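Carleen Tapsell has the kettle on before I have got my coat off. It is a little after four in the afternoon, the light is going, and she has spent most of the day listening to people describe their sheds. "You would be amazed how much somebody will tell you about their marriage when you ask about a shed," she says, hunting for a second clean mug. "That's the show, really. We ask about the shed and then we keep quiet."

The show is Put It Back Together, the repair series made by her small company, Okine, which comes back for its second run in April. If you missed the first, it goes like this. Two neighbours who have never properly spoken are given something broken that belongs to a third, and have an evening to mend it at a kitchen table. There is no prize. There is no clock on the screen either, and Tapsell fought rather hard for that.

"Everyone wanted a clock," she says. "I had a meeting, a very nice meeting with very nice biscuits, where I was told the audience would not know when to be excited. And I said, well, my mother will know, because the man will go 'oh!' and the lamp will come on." She laughs. "They let me have it for the pilot, and then I suppose they forgot to ask again."

Tapsell came to television late, after years of running the props store for a touring theatre company. She still talks about programmes as though they were things you could pick up and look underneath. Her first job on screen work was a children's puzzle series called Zolovine, where she was taken on for a fortnight to paint some doors and ended up staying for the whole of its life. It was there that she met Higinio Medrano, who now directs every episode of Put It Back Together and who, by her account, taught her how to watch people's hands.

"Higinio doesn't look at faces first," she says. "He says the face knows there's a camera and the hands don't. So on our show you'll often get a good long while of somebody's fingers going round and round a screw that won't shift, and you hear them talking about their daughter over the top of it. The first time I saw it cut like that I thought, oh, that's it, we can all go home now." 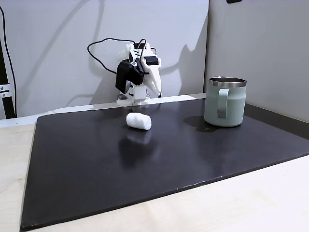
A small robotic arm on its black board, gripper pointing down.

The new series is longer and a bit more travelled. The first stayed within a bus ride of Tapsell's own front door, partly out of principle and partly, she admits, because the money would not stretch to hotels. This time the crew went up the coast to the fishing village of Rosales for two episodes, and she is plainly still a little in love with the place. She tells me about the fish van, and the hall with the sloping floor, and a retired ferry engineer named Abundio Xolalpa who was asked to help mend an accordion and refused, on camera, for the better part of an hour.

"He just didn't care for accordions," she says. "And Natalia, who he was paired with, she was so patient with him. She kept handing him the little reeds one at a time and saying, 'All right, but what would you call this bit?' I won't say how it ends. I will say that I cried in the van, and so did our sound recordist, and he's a hard man."

Natalia is Natalia Trujillo, a school cook who had written in to the programme asking for a bread mixer to be repaired and was rather surprised to be asked to do some repairing herself. The application form brought in 1,935 replies this year, and Tapsell insists that each one was read by a person. "It very nearly got to 2,000, and I was sort of willing it on, you know, refreshing the page at night. Then we closed it and that was that. I was sulky for a day."

One change that viewers will notice straight away is the music. The first series borrowed its tunes from a library, and they did the job, but Tapsell always felt they were telling people when to smile. Getsemaní Aguirre has written a new score on clarinet and upright piano, recorded over a weekend in a chapel with the heating off. "You can hear her breathing in places," says Tapsell. "We had a long talk about whether to take it out, and then we left it in, and now I listen for it."

I ask about the offers to take the format abroad. She goes slightly pink and gets up to see to the teapot. A distributor, Stendov, has been showing the series to buyers, and there has been interest - she will not say from where - although one broadcaster did ask whether the neighbours could be rival neighbours, and whether the loser might have to move house.

"I think it was a joke," she says. "I wrote back as if it was a joke."

And a third series? She has a list of villages pinned up by the door, and a woman on the other side of the valley keeps ringing about a church clock, which Tapsell thinks is probably too big for a kitchen table. She has said she will go over and have a look at it anyway, once the last of the sound mixes is done.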